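Grina Paint Log: data card

By Abla Hamdan
March 20, 2022

Grina is a table of interior repainting jobs. Each row is one room painted once. It holds what the room was, what was on the walls before, what went on, how many coats it took, and how the painter and the person living there each named the color. The rows come from job sheets kept by Mathur, a small painting and decorating firm, and typed up by Kamlesh Nautiyal and me.

The table was first put together to help Mathur quote jobs. People have since asked for it for other uses, mostly to do with color names, so it now has its own folder and this file.

What is in the folder

grina_rooms.csv is the main table.
grina_names.csv lists every color name used in the main table, with spelling variants grouped together.
grina_products.csv lists paint lines by an internal code. We don't publish the maker's names.
CHANGES.txt says what was fixed and when.

All files are comma separated, UTF-8, with a header row. Empty cells mean the sheet was blank at that spot. A cell with a single dash means the painter wrote a dash, which at Mathur usually means "does not apply." We kept the two apart. If your software turns dashes into blanks on import, turn that off.

Columns in grina_rooms.csv

room_id: a number with no meaning. It does not follow the order of the jobs.
job_id: shared by rooms painted under the same quote.
room_type: kitchen, bathroom, bedroom, hall, stairwell, living room, office, workroom, other.
old_surface: paint, paper, bare plaster, bare drywall, unknown.
old_shade: dark, middle, light, unknown.
prep: wash, fill, sand, prime. More than one can appear, joined with a plus sign.
coats: whole number, not counting primer.
sheen: flat, eggshell, satin, semigloss.
name_painter: the color in the painter's own words, from the sheet.
name_client: the color in the client's own words, from the walk-through form.
touchup: yes if the painter had to go back.
note: free text, lightly edited. See below.

The coats column is the one people most often read wrong. A room with primer and 2 coats has a 2 in it. A ceiling that got its own treatment is not counted at all. We left out ceilings, trim and doors from the start, and adding them now would mean going back to paper that is partly gone.

How the names were collected

The painter fills in the job sheet on the last day. The client fills in the walk-through form after the painter has left. Neither is given a list to choose from. The form asks, "What color would you say this room is now?" and leaves a line.

Kamlesh typed the painter names and I typed the client names. We then swapped stacks and checked each other's work against the paper. Spelling was left alone in the main table. In grina_names.csv, "grey" and "gray" are in the same group, and so are "off white," "off-white" and "offwhite." We did not merge words that only seem close. Cream and ivory are separate groups. So are sand and beige, though Kamlesh would have put them together.

Names taken straight from a paint can are marked with a star. These tell you what the client read, and they should be dropped if you want to know what the client saw. There is a short list of them in CHANGES.txt.

Gray rooms

Light gray is the hardest part of the table. On a flat, evenly lit surface with no trim next to it, painters mostly write "light gray" and stop there. Clients write "gray," "white," "silver," "cool white," and in 4 rooms "blue." The same can of paint can get different names in different rooms of one house. Part of that is the light. A wall that faces a window tends to get the lighter name, and one that runs away from it gets the darker one.

We made no attempt to correct for this. There are no measured color values in the table, and we would ask users not to guess them from the names or from photographs. 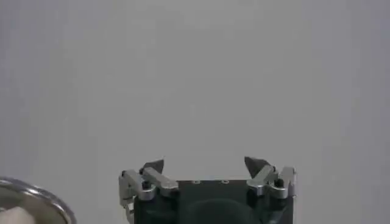
Known problems

1. The firm works mainly in Medura, and older houses there have a lot of papered walls. Counts of old_surface will not match other towns.

2. The sheets changed in May of the second year. Before that, prep was a single box, and painters ticked the biggest job only. Rows from the old sheet have sheet_version set to 1 in the note field.

3. Bathrooms are short on client names. The walk-through form used to have no space for them.

4. The workroom type was added late. Some rooms listed as "other" are garages and sheds that would be workrooms today.

5. In 7 rows the client name is longer than a sentence. We left these whole.

What was removed

Client names, street names and phone numbers are gone. So are remarks in the note column about people, pets or money. One large job at Karnumano was taken out at the client's request, and its job_id has not been reused.

Using the table

You may use and share it for any purpose if you keep this file with it. Please don't use it to rate painters. A high number in coats says more about the old wall than about the person with the roller, and touchup is often yes for reasons like a moved radiator.

For quoting, group by old_shade and sheen first, then look at coats. Room type adds little once those are known.

Corrections

Send them to either of us with the room_id and what you think is wrong. We still have most of the paper and will check against it. Fixes go in together, and the old version stays in the archive folder under its own date.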